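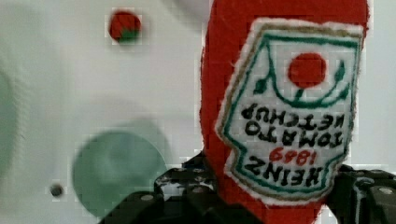 A red fabric ketchup bottle toy with an embroidered tomato and vine on its label.

Lake Gonis hermit book goes on sale, with few sources

A new book of stories about a hermit said to have lived on the north shore of Lake Gonis goes on sale Wednesday, and its publisher is calling it a true account. Readers may want to see a little more evidence first.

"The Winters at Cirard Bay" runs to 80 pages and is put out by Zeneck Press, which has printed 400 copies. It tells of a trapper who built a one-room cabin at the bay, kept a tame otter and taught summer children to fish through the reeds. The man is never named. Neither are the children, who would be old enough now to be asked about it.

The press says the stories were collected from cottage families over 10 years. It would not say how many families took part, and no notes or recordings are listed in the back of the book. A spokesperson said the families "wanted their privacy" and that the stories "speak for themselves."

Some of them have spoken before. The otter chapter is very close to one that has been told for decades at Seyoum, the next lake over, where the animal was a raccoon and the hermit was a retired ferry cook. The chapter about the frozen canoe turns up in an old Seyoum camp songbook, nearly line for line.

Then there is the stone. The book says the trapper showed visitors a rock behind his cabin with the year 1583 cut into it, left by travelers whose identity is hinted at and then dropped. The Gonis township office has no record of such a rock. It has no record of the cabin either, though the clerk's desk pointed out that small camps on that shore often went unlisted.

Zeneck said it plans to put a marker at the bay next summer and has asked the township to share the cost. The request has not been scheduled for a vote. Asked where on the shore the marker would go, the press said the exact site of the cabin was still being worked out.

The book will be sold at the Gonis general store from 9 a.m.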